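Zokus handheld gripper kit, first month

Finally getting this written up. Been meaning to since November started and now it's nearly over, so, quick and messy, sorry.

Short version for people who only want the short version: good kit, annoying software, I'd buy it again at the price we paid. Long version below.

What you get

The Zokus kit is a handheld gripper, a head mount with camera, a body box that takes the cable, a sheet of spare markers and a charger. No robot arm. You hold the gripper yourself, do the task, and the recordings go off to train whatever arm you end up with. We're a small shop in Pitville doing tidying and fetching tasks for a client, so paying for arm time just to collect demos made no sense. Priced up the Comonus teleop package too. Lovely thing. Over 3000 a month before support, and you're tied to their arm. Nope.

Zokus was 1000 to start plus a subscription after the trial. We took 6 months.

Setup

Box to first recording took me one afternoon, and most of that was the account. The pairing code expires while you're still typing it in. Did that twice. Third time I had it on the clipboard and it went through.

Calibration is fine. Wave the gripper, follow the prompts, wait for the beep. The manual says to redo it whenever you change rooms and I skipped that the first week, and then had to bin a whole morning. Don't skip it.

Straps on the body box are a bit short. Fine on me over a T-shirt, not fine over a winter coat. Ordered the longer ones, they came from the Zawadzka warehouse in four days, no complaints there.

Using it

Better than I expected in the hand. The grip is a decent weight and your wrist gets used to it after a day or so. Fingers on ours are the pale long ones, and they're good on cloth and thin stuff. Bad on anything round and slippery. I have dropped so many oranges.

The marker sits right on top of the gripper, so you do have to think about how you hold your arm. Tuck your elbow in and turn your wrist over and tracking goes. Reach out properly and it's solid. Took me maybe three sessions before I stopped thinking about it.

Rooms matter more than the sales page lets on. Ours has a whole wall of windows with blinds, and with the blinds open on a bright morning I was getting jumpy tracks. Shut, and with the overheads on, no problem at all. Also leave yourself floor space, you walk more than you'd think.

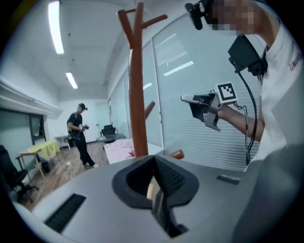 The software

Ok so. The recorder app is good. Big start button, big stop button, you can work it with one thumb. The desktop side is where it falls apart. Uploads ran in the background until they didn't, and the progress bar sat at 99 for a whole lunch break with no error. Restarted it, it picked up where it was, so at least nothing got lost.

Tagging clips is slow. You can't bulk edit the task name, so when I spelled "hanger" wrong I got to fix it clip by clip. There's supposed to be an update comming. Support said "soon" and wouldn't say more than that.

We had 1008 clips through by the end of the month and the export worked first time, which I was braced for it not to. Clean folders, sensible names, timestamps lined up. Credit where due.

Support

Chat only, mornings only. Replies were quick when they came. One person plainly knew the hardware and one was plainly pasting from the manual, and it's luck which you get.

Things I'd change

Longer straps in the box. Bulk tagging, please. A case, becuase right now the whole kit lives in a tote bag. And a louder beep, I can't hear it over the fans.

Would I renew

Probably yes, if the tagging fix lands before our six months are up. If it doesn't I'll look at the smaller Comonus plan again and grumble about the money. Will do another post once we've trained on the clips and I know if they're any good. Questions in the comments, I check them most evenings.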